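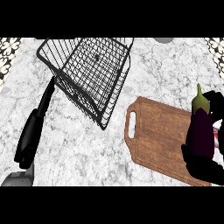
Progress report to the Pledberg fund
Project Grillance, collection of simulated examples
3 December 2020

1. Work done in this period

In the last report we promised to move the kitchen tasks from one arm to two arms. This is now done. The operators at Letholm control both arms in the simulator, and each run is saved with the joint positions, the gripper commands and the rendered views. The task shown at the top uses a marble counter with a wire basket and a wooden cutting board, and the right gripper is holding the eggplant over the board while the left one is empty.

We recorded 3576 runs. After checking, 2237 of them were accepted for training. The others were rejected mostly for one of two reasons: the object was dropped during the run, or the operator stopped before the task was complete. We keep the rejected runs in a separate folder, and Kohlhase has asked to use them for its study of failures.

2. Difficulties

The wire basket was harder than we expected. Its thin rods made the contact calculation slow, and in the first weeks a gripper could pass through the rim without any contact being registered. We replaced the collision model of the basket with a simpler one. Runs made before this change were checked again by hand, and this took 9 working days which were not in the plan.

The second difficulty is the idle arm. When only one arm has work to do, operators leave the other one in very different positions. The model learns these positions also, and we see small movements without purpose. We have now written a rule for where the idle arm should wait.

3. Next steps

Until the end of January we will add 3 new kitchen layouts and repeat the vegetable tasks in each of them. We will also train the first two-arm model on the accepted runs and compare it with the one-arm model from the previous period.

The budget for operator hours is sufficient. We ask for your agreement to move the unused travel money to computing, as rendering costs more than we had estimated.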